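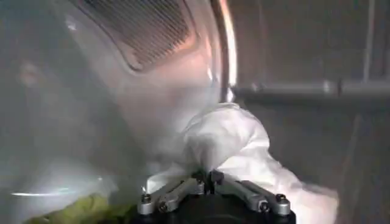
Journal > Domestic > Handkerchiefs, a conversion

Handkerchiefs, a conversion

9 Jun 2023

I have hay fever of the sort that makes strangers on trains ask whether I've had bad news. It arrives in May, unpacks, and stays until the grass around Prelcombe has finished whatever it is grass does. For most of my adult life I dealt with it using paper tissues, which I bought in quantity and then left in every pocket of every garment I owned, including the ones that went in the wash.

If you have never opened a washing machine on a dark load and found it snowing, I envy you. Last spring I spent an entire evening picking bits off a navy jumper with sticky tape while my wife watched from the doorway with an expression I'd call educational. The following morning she put a flat cardboard box next to my cereal. It held her grandfather's handkerchiefs, 17 of them, still folded, smelling of drawer.

My first reaction was disgust. I'd like to be more interesting than that but I was raised on the poster about germs. A handkerchief, as I understood it, was a thing into which a man blew his nose and which he then put back in his trousers to keep warm. My uncle had one the colour of weak tea that he used for his nose, his glasses, the dipstick and, on one bad afternoon at the seaside, my face.

So I set rules. One a day, two in high pollen. Nose only. Into the hot wash at night, no exceptions and no dipstick.

The first thing I learned is that cotton doesn't hurt. By the third week of a normal hay fever season my nose looks like something you'd hang on the front of a sleigh. With the old man's hankies, softened by fifty years of somebody else's colds, it merely looked like my nose, a mixed blessing but an improvement.

The second thing is ironing. I'd assumed you could skip it. You can, but an unironed handkerchief comes out of your pocket looking like something you've found in a hedge, and people do lean away. An ironed one comes out square and has the opposite effect. I pulled one out at a funeral and a woman I'd never met took it straight out of my hand, used it thoroughly, and gave it back. I didn't know there was a rule for that. I said "keep it" in what I hoped was a gracious voice and have been one short ever since.

There is a whole literature on the folding. I have an old household manual from the charity shop that gives four folds for the pocket and a fifth for "gentlemen of the stage". I can do one, the one where you fold it in half until it's small. The manual also recommends boiling in a pan kept for the purpose, and I would like to meet the person who has ever successfully kept a pan for a purpose.

Naturally I then tried to buy more, and this is where the money went. You can have a pack of thin ones that repel water like a duck, and I mean that as a complaint. Or you can go upmarket. A Sæther linen handkerchief, hand-rolled hem, arrives in tissue paper, which I thought was a bit pointed. I bought one. I've never dared blow my nose on it. It lives in the drawer as a sort of head boy.

In the middle there's Fakar, who do a plain cotton square that starts off like cardboard and comes right after a dozen washes. I bought those and I'm sticking with them. I can't tell you they're better value than tissues over a lifetime. I did start a sum on the back of an envelope and then I needed the envelope.

The children won't touch them. My daughter refers to the laundry basket as "the plague pit" and carries her socks down separately. My son asked whether I'd be getting a pocket watch, and I said no a bit too quickly, having looked at one that week.

It's bad again today. The farmer behind us cut his top field this morning and I've been through two before lunch, with a third on the windowsill in reserve. The iron's on.

Comments

Hefin Skyrme
Men's or ladies'? My dad swore by the big ones, said anything smaller was for waving off ships. You want a spare in the other pocket for lending. Never lend the good one.

Dušan Hrubý
My mother ironed them in a stack, five at once, and turned the stack over halfway. The middle one was always terrible and it was always mine.

Hefin Skyrme
Trying that tonight.

Contact | © The author, all rights reserved | Back to top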